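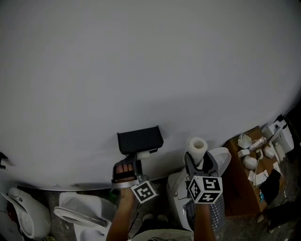
화장실 소모품 정리 및 벽면 거치대 부착 안내

1. 적용 범위
본 안내는 공용 화장실과 세면 공간에서 사용하는 소모품을 정리하고, 접착식 소형 거치대를 벽면에 부착하는 절차를 설명한다. 벽에 구멍을 뚫지 않는 방식만을 다루며, 나사 고정이 필요한 선반이나 손잡이류는 시설 담당 부서의 별도 지침에 따른다. 안전 손잡이는 어떠한 경우에도 접착식으로 설치하지 않는다.
작업은 이용자가 적은 오전 시간에 실시하는 것을 원칙으로 한다. 작업 중에는 출입구에 안내판을 세우고, 바닥에 놓인 물품이 통로를 막지 않도록 한다.

2. 준비물
접착식 거치대(받침형 또는 걸이형)
거치대용 양면 접착 패드
두루마리 휴지 또는 종이 타월
마른 천과 젖은 천 각 1장
중성세제, 소독용 알코올
연필, 줄자, 수평기
소모품 분류용 종이 상자
마스킹 테이프와 라벨 용지
접착 패드는 거치대에 동봉된 것을 우선 사용한다. 동봉품이 없거나 손상된 경우에는 거치대 뒷면의 크기에 맞는 제품을 선택하되, 포장에 표시된 허용 하중과 적용 가능한 벽면 재질을 반드시 확인한다.

3. 물품 꺼내기와 분류
기존 선반과 수납장에 있던 물품을 모두 꺼내 종이 상자에 옮겨 담는다. 상자는 젖은 바닥에 직접 두지 않으며, 작업자가 손을 뻗어 닿을 수 있는 위치에 둔다. 물품은 다음 기준에 따라 나눈다.
매일 사용하는 물품: 휴지, 종이 타월, 손 세정제
정기적으로 보충하는 물품: 방향제, 위생 봉투, 세제
보관만 하는 물품: 예비 부품, 설명서, 전선류
폐기할 물품: 내용물을 알 수 없는 병, 찢어진 포장, 굳은 세제
내용물 표시가 없는 액체는 냄새를 맡아 확인하려 하지 말고, 다른 세제와 섞이지 않게 따로 두었다가 담당자에게 인계한다. 염소계 세제와 산성 세제는 같은 상자에 넣지 않는다. 종이류는 세제와 구분하여 담고, 전선은 느슨하게 감아 끈으로 묶는다.

4. 부착 위치 정하기
거치대는 변기에 앉은 상태에서 몸을 크게 돌리지 않고 손이 닿는 곳에 둔다. 문이 열리는 범위, 변기 뚜껑이 젖혀지는 범위와 겹치지 않는지 실제로 문과 뚜껑을 움직여 확인한다. 세면대 옆에 부착할 때에는 물이 직접 튀는 구역을 피한다.
후보 위치가 정해지면 접착 패드를 떼지 않은 상태로 거치대를 벽에 대어 본다. 한 손으로 거치대를 누르고 다른 손으로 휴지를 가까이 가져가, 끼우고 뺄 여유가 있는지 살핀다. 새 두루마리는 사용 중인 것보다 굵으므로 반드시 새것으로 확인한다. 여유가 충분하면 연필로 거치대의 위쪽 두 모서리를 연하게 표시하고 수평기로 맞춘다.
Mastau 받침형 거치대를 사용하는 경우에는 양옆으로 200mm의 공간을 확보한다. 좁은 칸에서는 Flokville 걸이형을 사용할 수 있다. 한 화장실 안에서는 칸마다 같은 높이를 유지하여 이용자가 혼동하지 않도록 한다.

5. 벽면 청소
표시한 위치보다 넓은 범위를 중성세제로 닦고, 젖은 천으로 세제를 제거한 뒤 마른 천으로 물기를 닦아 낸다. 이어서 소독용 알코올을 천에 묻혀 한 방향으로 닦고 완전히 말린다. 알코올을 벽에 직접 분사하지 않으며, 작업하는 동안 환풍기를 켜 둔다.
타일, 유리, 도장된 금속면은 접착에 적합하다. 벽지, 석회벽, 표면이 벗겨지는 페인트 벽에는 부착하지 않는다. 타일 줄눈 위에 패드가 걸치면 틈으로 습기가 들어가므로 타일 한 장 안에 패드 전체가 들어오도록 위치를 조정한다.

6. 거치대 부착
(1) 거치대 뒷면의 먼지를 닦고 접착 패드를 붙인다. 패드 가장자리가 뒷면 밖으로 나오지 않게 한다.
(2) 보호 필름을 한 번에 벗긴다. 접착면에는 손가락을 대지 않는다.
(3) 거치대의 위쪽을 연필 표시에 맞추고, 위에서 아래로 천천히 붙인다.
(4) 손바닥으로 중앙에서 바깥쪽을 향해 30초간 고르게 누른다. 모서리만 세게 누르면 반대쪽이 들뜰 수 있다.
(5) 마스킹 테이프로 거치대를 벽에 임시 고정하고, 하루 동안 물건을 올리거나 걸지 않는다.
위치가 어긋났더라도 한 번 눌러 붙인 패드는 다시 사용하지 않는다. 거치대를 떼어 낸 후 새 패드로 교체하고 5항의 청소부터 다시 시작한다.

7. 하중 확인과 휴지 끼우기
하루가 지나면 마스킹 테이프를 제거하고 거치대를 손가락으로 가볍게 당겨 본다. 흔들림이 없으면 휴지를 끼운다. 휴지의 풀리는 끝은 이용자 쪽을 향하게 하고, 종이 타월은 심지가 눌리지 않은 것을 사용한다.
받침형 거치대에 올리는 물품의 총무게는 500g을 넘기지 않는다. 제품에 이보다 낮은 한도가 표시되어 있으면 제품의 표시를 따른다. 세제 병이나 여분의 두루마리를 거치대 위에 쌓아 두지 않는다.

8. 남은 물품 보관
상자에 담아 둔 물품은 분류 기준에 따라 수납장으로 되돌린다. 매일 사용하는 물품은 가운데 칸, 보충용 물품은 위 칸, 세제는 잠금장치가 있는 아래 칸에 둔다. 작은 봉투와 카드형 설명서는 지퍼 봉투에 모아 라벨을 붙인다. 뚜껑이 있는 병은 세워서 보관한다.
비상용 휴지는 칸당 2개를 기준으로 비치한다. 예비분이 거의 200개에 이르는 대형 시설에서는 화장실 안에 두지 않고 건조한 창고에 별도로 보관하며, 먼저 들어온 것부터 사용한다.

9. 점검 및 제거
부착 후 첫 달에는 매주, 이후에는 매월 거치대의 들뜸과 오염을 점검한다. 모서리가 조금이라도 들뜬 거치대는 휴지를 빼고 사용을 중지한다. 장마철에는 점검 간격을 줄인다.
제거할 때에는 헤어드라이어의 약한 바람으로 패드를 데운 다음, 치실을 벽과 거치대 사이에 넣어 좌우로 움직인다. 금속 주걱은 타일 표면을 긁을 수 있으므로 사용하지 않는다. 남은 접착제는 알코올을 묻힌 천으로 닦고 물로 마무리한다.

문의: Thomas 시설관리실(내선 212)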